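Grimamen - About Us

Home | Shop boxes | For schools and offices | About us | Contact

Who we are

Small fruit packing outfit, two founders, one long counter. We sort, sleeve and box fruit for people who want it to show up looking like fruit. Apples mostly. Pears when we can get good ones.

Started by Emrys Humphreys and Gwion Hughes. Emrys does the buying and the arguing with growers, Gwion runs the counter. Both pack on Thursdays.

Fruit and teal baskets on the counter:

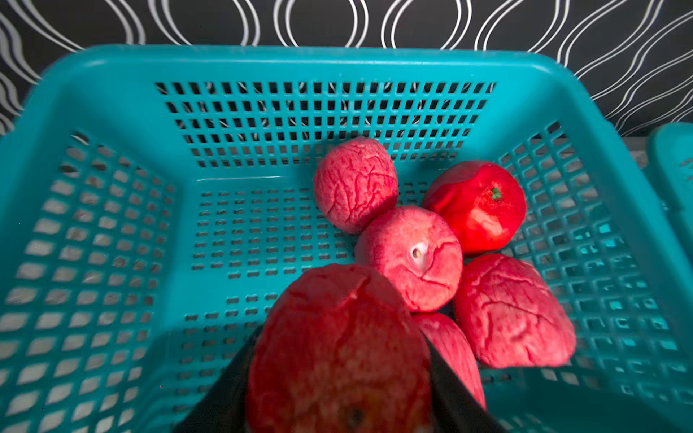
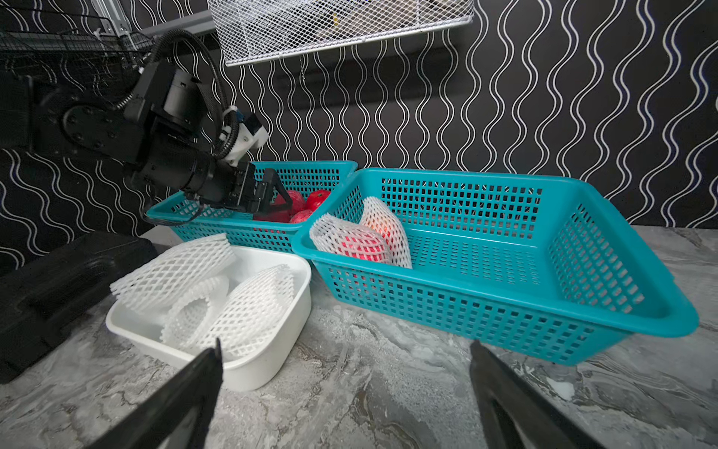 How it started

Emrys ordered a gift box of apples for his aunt one February. Came through the mail, every last one bruised. Big fancy ribbon on top, brown mush underneath. He called Gwion to complain and they ended up talking for two hours about cardboard.

First box went out of Gwion's garage. 60 boxes that first season, most of them to relatives and people at Gwion's old job. Last season it was 2,600. Still feels like a lot to type.

The name doesn't mean anything. We needed one for the bank form.

What we do all day

Fruit comes in crates. Out of the crates, onto the counter, into baskets. One basket for fruit that hasn't been sleeved yet, another for fruit that has. We keep it that simple becuase every clever system we tried got muddled by lunch.

Every apple gets picked up and turned over. Stem end, blossom end, all the way around. Soft spot - out. Small scuff - depends. A scuff that's only on the skin doesn't hurt the eating, so those go in our Everyday box and you pay less for them. Anything with a real bruise goes to the sauce pile. The sauce pile goes home with whoever is on shift. (Gwion has a lot of sauce.)

Then the sleeve. White foam netting, stretches over the apple, hugs it. You've seen it on pears at the supermarket. Cheap stuff, works great, and it keeps two apples from knocking into each other on a bumpy truck. We tried tissue paper for a year. Looked nicer, did less.

Sleeved fruit goes into the box by hand, heavy ones on the bottom, stems pointing up or sideways but never into a neighbor.

About the baskets

People ask about these more than they ask about us, so fine. Plastic, holes all over, rounded rims. Air gets through, grit falls out, and they rinse clean in the sink in a minute. Rounded rim matters when you're lifting them all day - we had wire ones before and everybody had sore hands. Not for sale, sorry. We get asked at every market.

Don't overfill is the only real rule. Fruit on the bottom of a deep pile gets pressed and you won't see it until two days later.

Our boxes

The Everyday - mixed sizes, a few scuffs, good for lunches and pie.
The Sleeved Dozen - 12 picked apples, each one in its own netting. Our best seller by a mile.
Office crate - for break rooms. Weekly or every other week, skip any time.
The Blomqvist - pears and apples together, named for the street we were on before this one. Fall only.

Want something else? Ask. We've done all-green boxes for a wedding and one box that was just a single enormous pear.

Where the fruit comes from

Growers within 66 miles of the counter when it's in season. Out of season we buy from a wholesaler, Erkevov, and the label on your box will say so. We'd sooner tell you than have you wonder. Some weeks there's nothing good enough and we just don't send. You get an email and you don't get charged.

Orders and routes are handled through Flestix, which is the little account page you see when you log in. If it logs you out halfway through, hit refresh before you call. If it does it twice, call.

Things we get asked

Do I have to wash them? Yes please. We wipe, you wash.

Can I keep the netting on in the fridge? You can. Take it off if the fruit feels damp.

What do I do with all the netting? Save it for Christmas ornaments, or send it back in the empty box and we reuse the clean ones for practice with new packers. Kids like to wear them as bracelets.

One of mine came bruised. Send us a photo within 2 days and we'll put a new one in your next box, or refund it, your pick.

Can we visit? Schools yes, groups up to ten, mornings only. Kids get to sleeve an apple and take it home. Wear closed shoes. Adults can come pick up orders at the side door, ring the bell and give it a minute, we've usualy got our hands full.

Work with us

We take on extra packers from September through the holidays. No experience needed, short shifts, standing work. Short nails help. Write to Gwion through the contact page and tell him which mornings you can do.

Page last updated September 27, 2026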